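Visit Report: Dillside Cider Works
2024-01-17

Members of the Wekham Home Brewers' Guild were received at Dillside by the head cellarman, Settimio D'Amico, for a tour of the pressing hall and cellar. The works operates 4 fermentation tanks, each holding 600 litres, and ferments its dry and medium ciders separately.

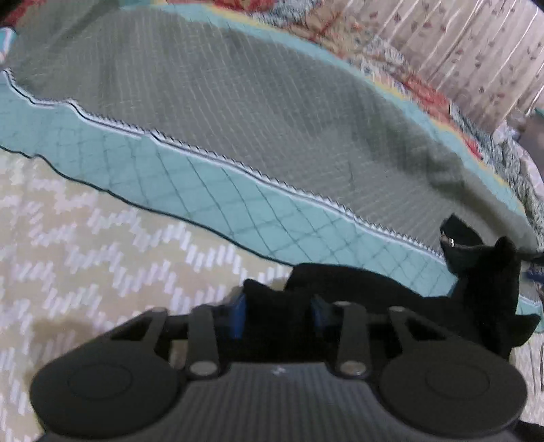
Mr. D'Amico outlined the blending of the Condori, a medium-dry cider with a russet colour and a firm tannic finish. Batch 3821 was drawn for tasting and was judged cleaner on the palate than the sample supplied to the Guild last May.

Discussion then turned to sulphite additions and the storage of juice before pitching. 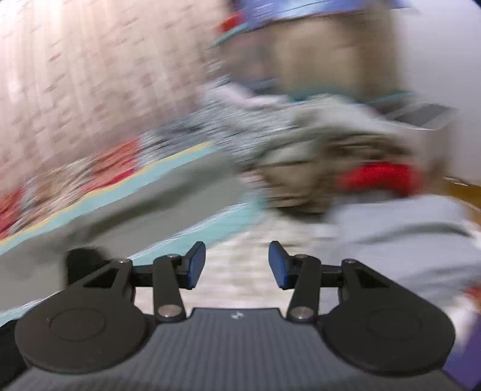
Members wishing to order the Zadico perry should advise the Secretary in writing. Orders are limited to 60 litres per household and will be filled in the order received. The Guild thanks Dillside for its hospitality.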